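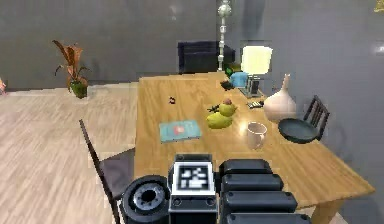 4 min read

Jun 12, 2020

By the Tultska Features Desk

The dining table has long served purposes other than dining. Household accounts were settled on it, cloth was cut on it, and letters were written at one end while vegetables were peeled at the other. For much of the past century, however, builders treated the dining room as a formal space to be used on holidays and closed the rest of the year. Many families in the Tetemura district grew up in homes where the door to that room was kept shut.

The change has been gradual. The Arnoditz Institute, which studies the use of living space in older row housing, recently completed a survey of 92 households in the district. Participants kept a written diary of where they ate, worked, read and rested over a period of two months. The results suggest that the separate dining room is returning to daily use, though seldom for its original purpose.

Meals accounted for less than half of the hours recorded at the table. The remainder was given to schoolwork, paperwork, sewing, card games and conversation. Several households reported that the table was cleared only once a day, shortly before supper, and that the clearing itself had become a point of family negotiation. Older residents were more likely to keep a fixed place for each person. Younger ones sat wherever there was room.

The Institute's report gives particular attention to the floor around the table. In the older houses of Tetemura, dining rooms were planned to hold a table, a sideboard and little else. 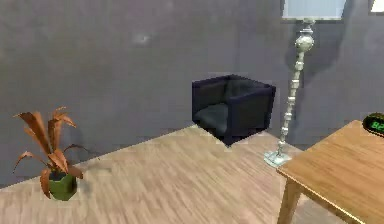

Residents who wished to use the room throughout the day generally began by removing the sideboard. The space gained was modest, but it allowed a second kind of seating, and with it a second kind of activity. A person could read while another worked at the table, and the two did not need to speak. Diaries from these homes recorded longer evenings in the room – in some cases three hours or more after the meal had ended.

Furniture makers have taken note. Bhattacharjee, a workshop that has supplied tables to the region for two generations, reports that customers now ask first about the height of the table and the comfort of the chairs over a full afternoon. Extension leaves, once a standard request, are ordered less often. The workshop repaired nearly 3,000 older pieces in the past decade, and a good share of them were tables brought back into service after years in storage.

Lighting remains a difficulty. A single fixture hung low over the center of the table suits a meal but leaves the corners of the room dim, and many of the houses have only one outlet on each wall. The report recommends that owners consult an electrician before adding lamps, particularly where the wiring has not been inspected under the current code.

The Institute will open the diaries to the public at its reading room in August. Names and addresses have been removed, and visitors may request copies of individual pages at the front desk. A second survey, covering kitchens, is planned for the same streets.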